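The Button Jar Problem

October's column about what to keep and what to throw out drew more mail than anything we have run since the parking survey, and most of it was about buttons. We did not mention buttons. We mentioned rubber bands, in passing, and the button people took it from there.

So, buttons. The Lascombe Sewing Exchange was left a collection last fall, delivered in nine coffee cans and a hatbox. Somebody in the Prusura Street workroom decided it should be counted before it was sorted, which took most of a month and gave us a total of 3,160. A second count was proposed and voted down with unusual speed.

Sorting has been harder. We started by color, as any sane person would, and by the end of the first afternoon there were five separate piles that could all be called beige. One of us holds that ivory is a color. One of us holds that ivory is what beige calls itself when company comes. The two parties now work different shifts.

Size seemed safer. Shirt buttons went quickly, coat buttons took longer, and then came the large decorative ones from the sort of jacket that used to have its own chair at parties. Those are still in the hatbox. If you are restoring something in green velvet with brass anchors on it, please get in touch before we lose our nerve and put them on a cushion.

Advice from readers has been plentiful. The Erdem Avenue quilters thread each set on a loop of fishing line with one spare on the end, and say they have never lost a set, which we choose to believe. Another reader keeps hers in ice cube trays, in the freezer drawer, for reasons her letter did not go into. Several of you wrote to say that the only honest system is one big container and a free evening.

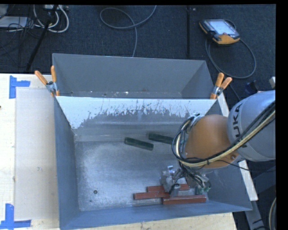
One bin, two compartments. Sorters will want more.

We have settled on something in between. Full sets of four or more are carded and priced. Pairs go in the drawer marked Pairs. Single buttons go in a jar by the register, where you may dig for as long as you like, provided you let other people reach the thread. Singles cost 25 cents whether plain or fancy, and no, we will not hold one while you go home to check the cardigan. Bring the cardigan.

Shank buttons are giving us trouble, as they won't lie flat on a card and they snag on everything else in the jar. We tried the old Dekirari card stock from the supply closet, which is heavier, and it curled. For now they have a saucer.

A few requests while we have your attention. Please cut buttons off the garment before you donate them. We have received almost an entire raincoat this way. Please take out the pins. Snaps and hooks are welcome but belong in the box under the window, and zippers are a different newsletter altogether.

The carded sets go on the front rack at the end of February 2021. The beige ones will be labeled "neutral," after long negotiation.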